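Kitchen sink

A kitchen sink is a basin fixed into or beside a worktop and used for washing dishes, preparing food and drawing water. Most have a tap above and a waste outlet in the floor of the basin. Common materials are stainless steel, fireclay, enamelled cast iron and stone composite.

Inset sinks

An inset sink is lowered into a hole cut in the worktop and rests on a flat rim. The rim covers the cut edge and carries the weight of the bowl, with clips underneath to pull it tight. A bead of sealant goes beneath the rim before fitting. In wooden worktops the cut edge is also oiled or varnished, as bare end grain swells when water reaches it.

Bowls are usually pressed from a single sheet, with rounded corners that are easier to wipe than square ones. A depth of nearly 200 mm is usual for a main bowl. The Leckie pattern, made at Drenlow, measures 341 mm by 378 mm inside.
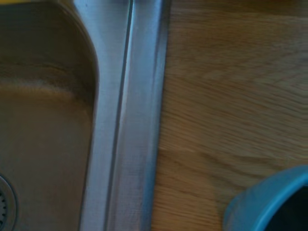 Waste and strainer

The waste is a round metal fitting set in the floor of the bowl. Small holes in the strainer let water through and hold back scraps of food.

Care

Brushed steel is cleaned with washing-up liquid and a soft sponge, rubbed along the grain. Onni Peltonen's handbook for the Dilandale housing office advises against wire wool and undiluted bleach. Limescale can be removed with diluted vinegar, followed by a rinse.

See also: Draining board; Tap; Worktop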